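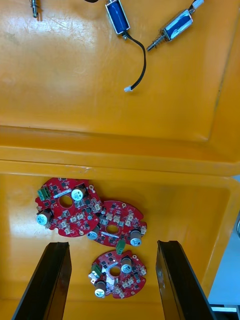
Grikstead, Sunday, March 15, 2026

Manuals > Perrin Two-Arm Cell > Section 4: Working Rules for Bin Picking

4. Working rules for bin picking

This section applies to anyone who loads, starts or attends the Perrin cell while it is picking small electrical parts. It covers the layout of the table, the loading of parts and the rules for reaching in. Read Section 2 (Stops and Lockout) first. Nothing in this section replaces the risk assessment for your own site.

4.1 Before you load

1. Press the stop button nearest the table and check that the Rerkik panel shows HELD. Do this even if the arms are already still.

2. Wipe out each bin with a dry cloth. Do not use solvent on the plastic.

3. Check the gripper fingers for chips and for scraps of wire caught between them. Replace damaged fingers in pairs.

4. Check that the arm cables hang free and do not catch on a bin rim at either end of travel.

CAUTION: HELD is a paused state. Drive power is still on. For any work on an arm, a gripper or a sensor, use full lockout as described in Section 2.

4.2 Loading the parts

5. Put one family of parts in each bin. Solenoids, circuit boards, harnesses and loose leads each have their own bin. A solenoid dropped among the boards can short or scratch them, and the arm may pick both together.

6. Wear a grounded wrist strap when you handle boards. Hold them by the rim, and keep your fingers off the capacitors and the terminal blocks.

7. Lay the boards flat. A small overlap is allowed. Do not stack boards fully on top of each other, and do not stand one on its edge against the bin wall.

8. Lay solenoids on their sides with the leads attached. Leads may cross, but pull apart any knot you can see. Do not wind a lead tightly around a coil body to shorten it.

9. Keep every part inside the bin wall. A plunger or lead that hangs over the rim can be dragged off the table when the arm passes.

Note: Bright overhead light on glossy plastic can hide a small part from the wrist camera. If the panel reports LOW CONFIDENCE more than once for the same bin, turn the lamp away from it before you change any software setting.

4.3 Setting the table

10. Set the bins two to a side with the steel tray between them. Solenoids go at the upper left, boards at the lower left, harnesses at the upper right and short leads at the lower right.

11. Put a clean sheet of white paper flat in the tray. Change it when it is marked or creased.

12. Walk around the table and look at the floor. Keep cables out of the path between the table and the stop button.
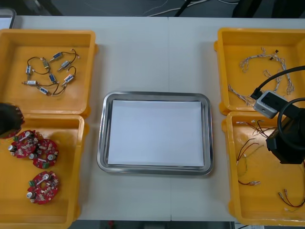
4.4 Starting a run

13. Step back behind the floor line and tell anyone nearby that you are about to start.

14. Choose the job on the panel. Job 689 picks from the left bins and job 714 picks from the right. Do not start both until each has finished one clean run alone.

15. Run the first 10 picks at 65 percent speed. Keep one hand on the enabling switch and watch the arm, not the screen.

16. If a gripper lifts more than one part, let go of the switch. Wait for HELD, then clear the parts by hand.

CAUTION: Never reach into a bin on one side because only the arm on the other side is moving. The two arms share the space over the tray, and either one may cross it without warning.

4.5 Clearing a snag

Wire leads are the usual cause. If a lead is caught on a finger, do not jog the arm upward to free it – the pull goes straight to the solder joint or the crimp. Stop the cell, lock it out, open the fingers with the manual release and lift the lead away. Put the part aside for inspection and write the bin and job number in the cell log.

Sites that use the older Pokberg fingers should also check the pads after each snag. Torn pads are not to be glued.

Changes to these rules must be approved by Arvid Amundsen before they are posted at the cell. Handwritten changes on the printed copy are not valid. The next full review is in September.

Last updated: version 4, replaces all earlier copies of Section 4

Contact the Perrin manuals desk, Grikstead | Copyright Perrin | Back to top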